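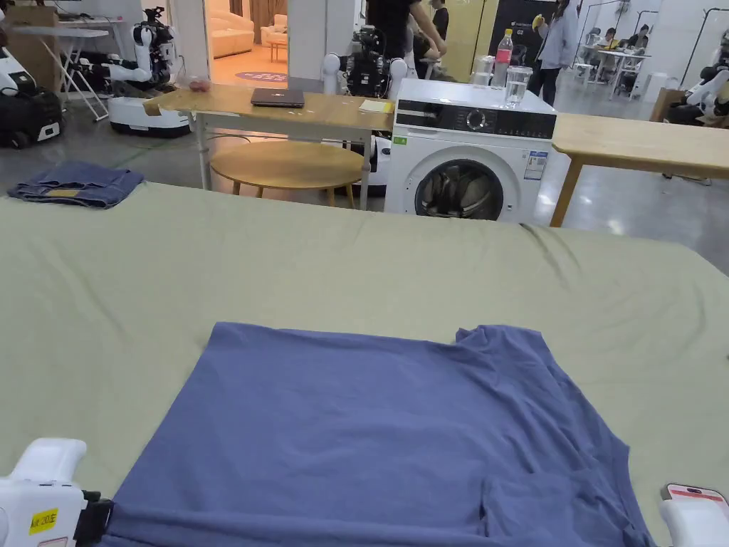
Folding is section 4 of this guide, and it's the part I get the most questions about, so I'm going slow. I fold on the bed. It's soft, it's the right height for my back, and nothing slides off it. A T-shirt needs to lie flat with its whole body spread out before you touch a sleeve, like the slate-blue one on the green sheet, and you can see its right side still has a creased, bunched bit. Smooth that out first! Jeans are easier (mine go off to the far left, already folded, so they don't get mixed up with the shirts).

4.1 T-shirts, short sleeves

1. Lay the shirt flat and run your palms from the middle out to the sides.
2. Fold one side in toward the center, sleeve and all, then turn the sleeve back so it doesn't stick out.
3. Do the same on the other side. You should have a long strip now.
4. Bring the hem up to just short of the collar.
5. Fold in half once more, or in thirds if you have the small Dindano drawers.

Note: Hatice Ateş, who tested the first draft for me, starts with the hem – her shirts come out wider but they fit the Toledo shelf just fine.

Caution: don't fold anything that still feels damp at the seams. Give it another hour on the rack.

4.2 Jeans

1. Zip up and empty the pockets.
2. Lay one leg over the other and tuck in the point at the seat.
3. Fold the hems up to the waistband, then fold once more.

Six pairs make a good stack. Any higher and mine tip over.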